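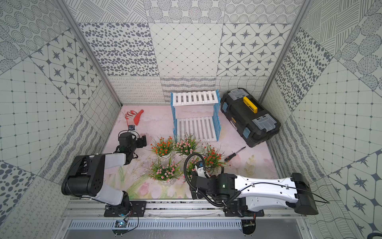

Does it make sense to join a community solar farm if my bill is already pretty low?

5 min read

porchswing_and_pie

Hi all, hoping somebody who has been through this can talk me down or talk me into it. I rent the bottom half of a two-family house in Gundurero, so panels on the roof are out (the landlord was very nice about saying no, but it was a no). Last week a flyer came from Rweyemamu, the outfit building the solar farm out past the old gravel pit. You sign up for a share of the farm, the power goes into the grid, and the credits show up on your regular Skillance bill. You then pay Rweyemamu for the credits at a discount.

My problem is that I don't use much. My last bill was for 248 kilowatt-hours and I was kind of proud of it! I cook with gas, I have one window unit I feel guilty about, and that's it. There's a $79 sign-up fee, and the agreement runs 12 months before you can leave without paying anything extra. The discount is supposed to be 14 percent off the value of the credits, but I can't tell if that's off my whole bill or only part of it. The flyer says "save on your electricity," which could mean anything.

I'm also confused about whether I'd be using solar power at all. I care about that part. My neighbor says the electricity coming out of my wall will be exactly the same as before and the whole thing is a feel-good purchase. Is that true? I'd like to do something useful, but I'm not made of money, and I don't want to get stuck in a contract if I move next spring.

Thanks in advance. I've read the terms twice and I think I understand them less now.

meter_reader_retired

We joined a different farm, the Clenuveck one, a couple of years back, so take this as coming from a customer and not an expert. Short version - it works, it's a bit boring, and the savings for a small user are small. I'd still do it.

On the discount first, because that's where people get tripped up. It applies to the credits. It doesn't touch the fixed customer charge on your bill, and on ours it doesn't touch the city fee either. So if a fair chunk of your bill is fixed charges, and with low use it probably is, then the part you're saving on is smaller than you'd think. Get your last bill out, cross off everything you would owe if you used no power at all, and take 14 percent of what's left. That's your best month, more or less.

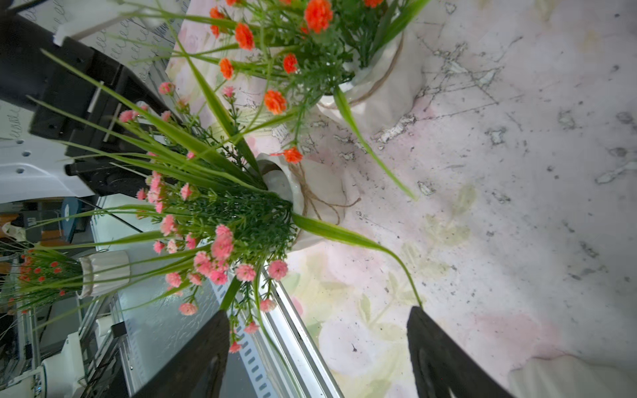

As for whether you're "using" solar, your neighbor is right about the wires and wrong about the rest. The power in your wall comes from whatever is feeding the grid at that moment, which around here is gas, some hydro and the nuclear plant two counties over, and no contract changes that. What your money does is help pay for a farm that puts more solar into the pile. The thing to watch for is who keeps the renewable certificates. If the company sells those to somebody else, you've got a bit of a fake bouquet situation, like those artificial pink flowers in the white vase with the twine around it. Pretty enough, and I'd have them on my table, but you wouldn't want to pay real flower prices for them. Ours get sold off. I knew that going in and I'm okay with it, but it bugs some people a lot.

The other thing is that the credits are lumpy. Summer is great. In winter we've had months where the credit barely covered a pizza. They roll over with us, so it evens out, but do ask if yours do.

Oh, and moving! We didn't move, but my sister did, and since she stayed in the same utility territory she just gave them the new account number. It took a few calls.

tariff_nerd_in_socks

Good answer up there, but I think it goes a little easy on the fee. $79 is a lot for someone with a bill this size. Run the numbers before you sign anything. I made a list for my own in-laws when they got the same flyer, so I'll paste most of it in and tidy it up a bit:

1. Find the supply and delivery lines on your bill and see which ones the credit covers. Skillance prints a phone number on the back of the bill and the people there will tell you, though you may sit on hold a while. Ask them and not the solar company.

2. Ask for the share size in writing. If they sign you up for a bigger share than you need, you'll be paying for credits you can't use right away. With use like yours you want a small one. Salespeople like to round up - mine certainly did - so give them a full year of usage and not just your July bill, which has that window unit in it.

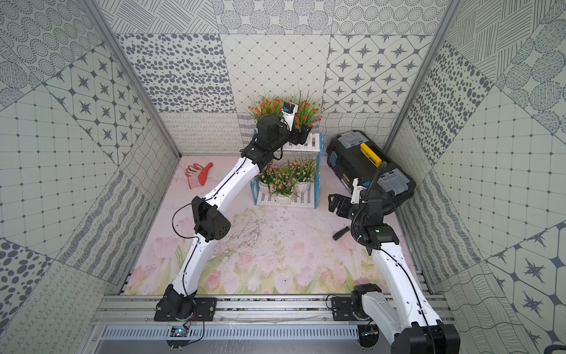 3. Work out how long the fee takes to pay back. Say the part of your bill that qualifies comes to $30 a month. Fourteen percent of that is $4.20, so you'd need nineteen months to earn back the $79, and your agreement only runs 12. If you might leave in the spring, you'd be behind. Your real number may be better or worse than $30, so please don't go by mine.

4. Ask them to waive the fee. I'm serious! They have a farm to fill up. The worst they can do is say no.

5. Read what happens if you move out of the area. Some agreements let you go if you leave the utility's territory and some want a notice period. Ours wanted two months, and it was in the small print under "Assignment," where I would never have looked.

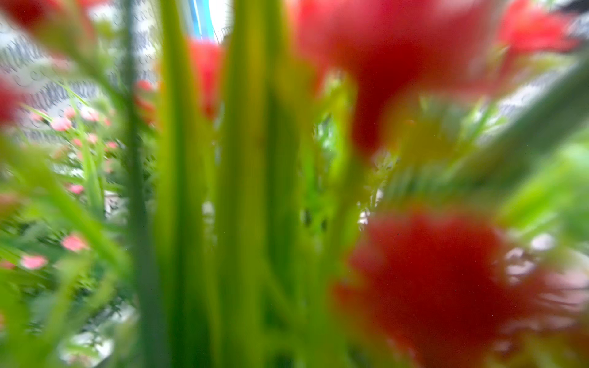
Also check whether you'd get one bill or two. With two, you pay Skillance what's left after the credit and you pay Rweyemamu separately, and if you're on autopay for both it's very easy to stop noticing whether you're saving anything. My in-laws went four months with no credits showing up because of a typo in the account number. It all got fixed and they got their money, but they only caught it because they're the kind of people who keep every bill in a shoebox.

If they waive the fee, I'd say go ahead. If they won't, I'd wait until you know about the move. There's usually a second round of sign-ups, and when I called about the in-laws they told me the next one opens in September.

porchswing_and_pie

Thank you both, this is so much clearer than the flyer. I did the crossing-off thing and a lot more of my bill is fixed charges than I had any idea of (kind of annoying, when I've been going around turning off lamps). I'm going to call and ask about the fee and the certificates, and I'll post back when I hear something.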